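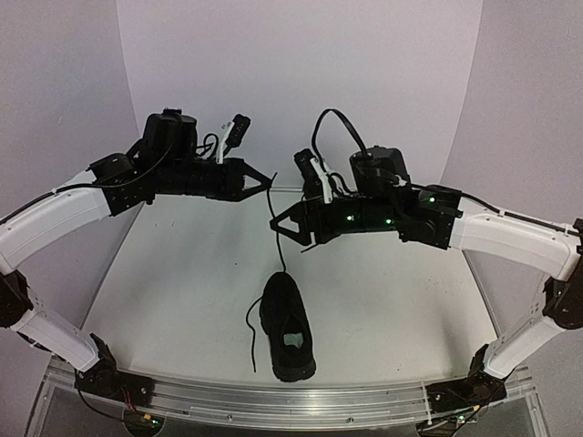 *Puesto de cordones de Brunau: los dos brazos sobre la zapatilla negra, con un cordón tirante hacia arriba entre las dos pinzas.*

# brunau-cordones-fallos

Subconjunto de episodios fallidos de la tarea «atar cordones», grabados en la celda bimanual de Brunau. Los episodios buenos viven en otro repositorio, que recibe muchas más visitas. Si has llegado hasta aquí es porque tu política también estrangula zapatillas, o porque te has equivocado de enlace.

Versión publicada: 1 de marzo de 2023
Mantenimiento: Vasco Correia
Análisis del fallo: Marcus Rosenthal

## Qué contiene

899 episodios de teleoperación y de ejecución autónoma, todos etiquetados como fallo por una persona. Cada episodio incluye:

- `obs/` — vídeo de la cámara fija y de las dos cámaras de muñeca
- `joint/` — posiciones y corrientes de los servos de ambos brazos
- `evento.json` — tipo de fallo, instante de inicio, instante de parada y quién la pidió (el operador o el vigilante de corriente)
- `notas.txt` — lo que escribió el operador, sin corregir. Hay palabrotas en dos idiomas.

## El fallo que da nombre a todo esto

Lo llamamos «tirón cruzado». Una pinza cierra sobre el cordón y lo levanta. La otra se acerca para recogerlo, cierra también y, en lugar de esperar a que la primera suelte, empieza su propia trayectoria. Los dos brazos tiran entonces del mismo cordón en sentidos opuestos, cada uno convencido de que le toca.

El cordón aguanta bastante más de lo que suponíamos. Lo que cede es el servo de la muñeca: sube la corriente, se calienta y acaba entrando en protección. Con el servo en protección la pinza pierde par, el cordón se suelta de golpe y el otro brazo sale disparado hacia su lado con toda la energía que llevaba acumulada. En noviembre uno de esos latigazos arrancó el conector de una cámara de muñeca. La cámara sobrevivió; el conector, no.

La causa tenía poco misterio. El módulo de coordinación, Flomus, decidía que el traspaso estaba hecho cuando la segunda pinza informaba de «cerrada». Una pinza cerrada con un cordón dentro y una pinza cerrada con aire dentro informan exactamente de lo mismo. Un cordón fino apenas cambia la apertura medida, y nuestro umbral estaba pensado para cubos de espuma.

Tardamos tres semanas en encontrarlo, dos de las cuales las dedicamos a culpar a la calibración.

## Tipos de fallo

| Etiqueta | Descripción |
|---|---|
| `tiron_cruzado` | Ambas pinzas sujetan el cordón y divergen |
| `traspaso_vacio` | La primera suelta antes de que la segunda tenga nada |
| `arrastre` | El cordón se mueve y la zapatilla también |
| `roce_pinzas` | Contacto entre pinzas, con o sin cordón de por medio |
| `cable_enganchado` | Un cable propio se mete en la trayectoria |
| `otro` | Lee las notas |

`arrastre` y `tiron_cruzado` pueden coincidir en un mismo episodio. En ese caso la etiqueta es la del que empezó primero, según criterio de Marcus, que es discutible y ya se ha discutido.

## Qué se cambió

1. Flomus exige ahora una subida de corriente sostenida en la segunda pinza antes de dar por bueno el traspaso.
2. Si la corriente de cualquier muñeca supera el límite durante más de 200 ms, se detienen los dos brazos. Antes se detenía solo el afectado, y el otro seguía tirando con entusiasmo.
3. La parada ya no abre las pinzas. Los brazos mantienen posición y el operador reduce la tensión desde la consola, despacio.

Los episodios grabados después del cambio llevan `"flomus_parche": true`. Siguen siendo fallos, pero más tranquilos.

## Seguridad

Si vas a reproducir estas trayectorias en hardware real:

- No metas la mano para «ayudar» con el cordón mientras los servos tengan par.
- Usa gafas. El herrete del cordón viaja más deprisa de lo que parece en el vídeo.
- Comprueba los conectores de las cámaras antes de cada sesión.
- No reproduzcas episodios `tiron_cruzado` en lazo abierto. Están aquí para entrenar detectores.

## Limitaciones

Toda la colección procede de una sola celda, con la misma mesa y el mismo fondo claro. No esperes que un detector entrenado aquí sepa qué hacer con unas botas en una moqueta. Las corrientes no están normalizadas entre brazos: el derecho lee sistemáticamente algo más alto. En 3 episodios falta el flujo de una cámara de muñeca; están listados en `incompletos.txt`.

El conversor al formato Soylu funciona, salvo con `notas.txt`, que se come los acentos.

## Contacto

Abre una incidencia con el identificador del episodio. Las incidencias tituladas «no funciona» se cierran con la etiqueta `ya_lo_sabemos`.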